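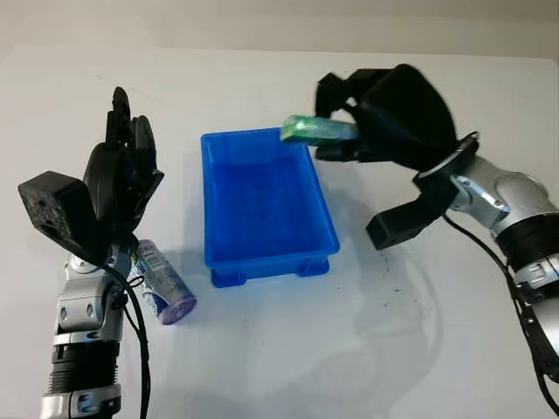

Hutura is a two-armed tabletop manipulation kit sold by the Canadian firm Lolden. It is intended for research laboratories and technical colleges studying the sorting and packing of small household goods. The kit entered general sale in May, following a trial at 8 teaching sites.

Each arm ends in a black multi-fingered hand, joined to the forearm by a metal wrist section. The hands may be operated together or singly — many packing exercises require only one, which grips an item and carries it to an open bin. Lolden rates the hands for 4,000 hours of use between services.

The control software, Peteo, is licensed separately and renewed each year. A catalogue of 175 practice tasks is supplied with the licence, graded by difficulty.

Lolden offers a standard warranty of five years on the arms. The hands are covered under a separate service plan, Su, which includes replacement of worn finger coverings and cables.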